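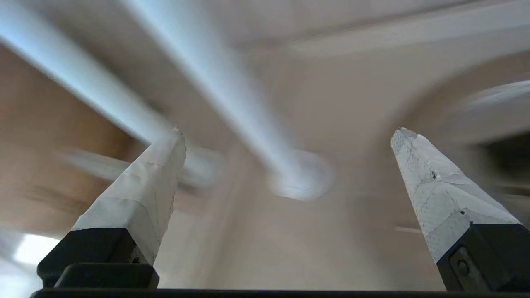 Unthorpe, March

Stirkeck arm on loan, second session. Started 10 am, later than planned, power lead for the charger was in the wrong crate again.

Kit is the hire version -- arm, gripper, wrist camera, laptop with their software. Six weeks' loan, then we either sign for the service plan or send it all back. Ilham Nasution wants a yes/no with reasons from us, so writing down reasons as I go.

Set-up. Manual is 43 pages and the order is odd, calibration comes after the chapter that needs it. Went straight to the back, did calibration first, fine. Homing is quick. Software asks for a site name every time it starts, I put Bornorley in and it forgets it. Small thing but annoying by the fourth go.

Fingers. Both tips are taped, black bases left as they are. The right one is the rougher of the two, frayed at the top, want to re-wrap before any more fabric work. Hegarty's quote for moulded tips came in, have not compared it with Stirkeck's own yet. Ask both if the base screw is standard. I'd rather not buy a special driver for one screw.

Cloth. This is the job the brochure makes most of so giving it the most time. Thin woven stuff is hard to judge from the wrist view, pale on pale. The tape on the fingers is nearly the same tone as the cloth, which doesnt help anyone looking at the screen. Try a darker tape?

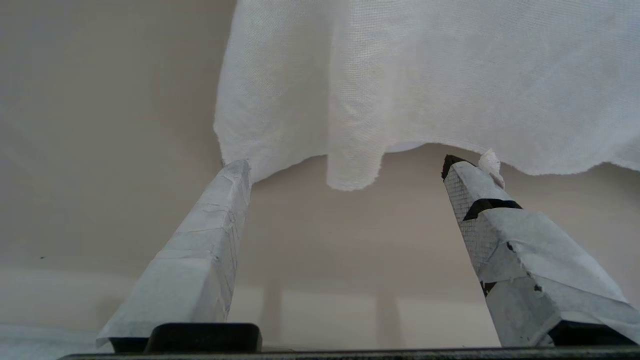 Wrist view, left tip at the lower corner of the cloth.

Speed slider only has three steps. Slow is too slow and the middle one is what I'd call fast. Wrote to support before lunch, reply said finer steps are on the list, no date.

Counter job. Two round wells, lids and ladles. Want to know if the arm can work in one without knocking the other. Gripper cable makes a loop by the wrist and I don't like it near a lid edge -- look at a clip or a sleeve. Ask Stirkeck if a shorter one exists. Also the pale counter throws glare at the front, keep an eye on that if the head view is going to be used for anything clever.

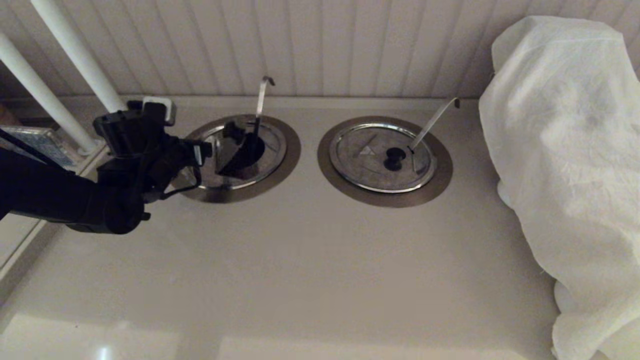
Head view, gripper at the left well. Right lid shut.

Logging. Drive in the laptop is 256 GB and the software keeps every camera stream unless told otherwise. Told it otherwise. The setting is under Account, of all places. Export works but the folder names are just long numbers, will need a script before anybody else can find anyting.

Service plan. Read the terms over tea. Call-out within the plan, parts not. 60 days' notice to cancel, want that shorter before we sign. Fingers count as wear parts so they're on us whoever makes them.
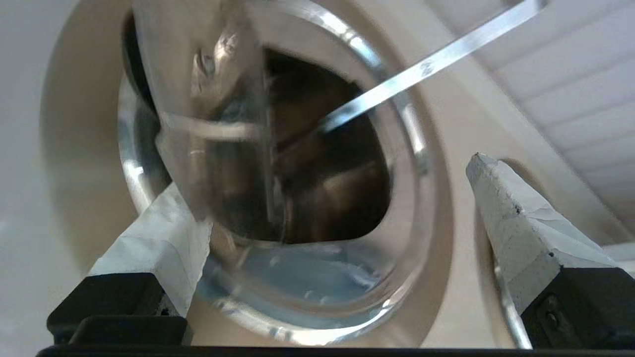 Can we fit Hegarty tips and stay on the Stirkeck plan?
According to their terms the arm and wrist stay covered, but any fault in the fingers is ours to sort out.

To do: re-wrap right finger. Dark tape. Cable clip. Chase speed steps. Send Ilham the two quotes side by side, and the page with the notice period.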